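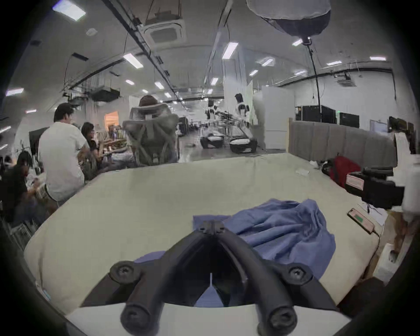 Bloxham, 1 Feb 2018

To: the Plinov list
Subject: Re: Shirts on a bare mattress – folding and creasing

An earlier message said:

> I have been following the folding notes on the Plinov page and I get
> a decent square on the ironing board. On the bed it goes wrong. The
> mattress is bare at the moment and the shirt drags on the cover when
> I pull the sleeves across. By the third fold the hem is a hand's
> width out. Is there a method for soft surfaces, or should I give up
> and go back to the board? The shirts are mostly cotton. One is a
> Pranitz work shirt, which is heavier.

There is a method. The notes were written for a hard surface and nobody has revised them for a mattress.

The blue cloth on the cream mattress is at the stage where most of the trouble starts: bunched into ridges on one side, with a flatter edge on the other. Do not fold from that state. Find the flat edge first and work from it. Pulling at the ridges drags the flat part along with them and you lose the only straight line you had.

Sequence for a soft surface:

1. Clear the area you need. Bags, cards and phones can stay on the bed if they are well outside the sleeve span. A cable lying under the cloth will print a line in it.

2. Lift the shirt by both shoulder seams, clear of the mattress, and shake it once. Lower it hem first, front down.

3. Smooth from the collar to the hem with the flat of the hand. Press lightly. On foam, a heavy hand makes a dip and the cloth gathers in it.

4. Lift each sleeve and place it. Do not slide it. This is where your hem is going out.

5. Fold the sides to the middle, then fold up from the hem in thirds. Hold the previous fold down with the other forearm while you make the next.

For the heavier shirt, fold in half instead of thirds. The thickness at the last fold is what springs open.

If the drag is still too great, put a sheet of stiff card under the body of the shirt and draw it out before the last fold. I use the side of a Grarent carton, trimmed to 29 cm wide. It has lasted more than 1,000 shirts and only the corners have gone soft.

I would keep the board for linen. For cotton the bed is quicker once step 4 is a habit – there is room to lay the next shirt out beside the finished ones.

The page on the site still gives the hard-surface version only. I will send the list a corrected text later in the month.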